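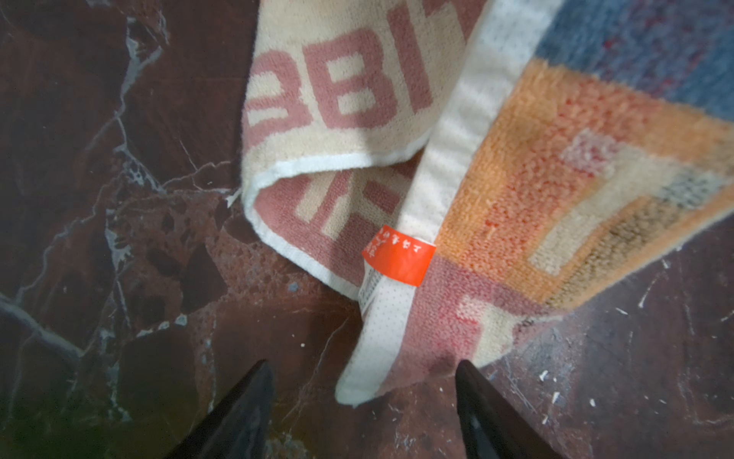

4.2 Course form as a predictor

Golf tipsters love a course horse, and we wanted to know whether they should. We took 3250 player rounds from the Flariden Open at Manonthorpe and compared each score with the player's previous 4 visits. Past results there explained very little once recent putting was included (Figure 4). Moradi and Tabrizi report much the same for the Kermani Classic – a finding the betting previews have borne with great calm. The one exception was a group of 20 short hitters, who kept doing well at Manonthorpe for reasons our model declines to share.

Figure 4. Predicted and actual scores by number of visits.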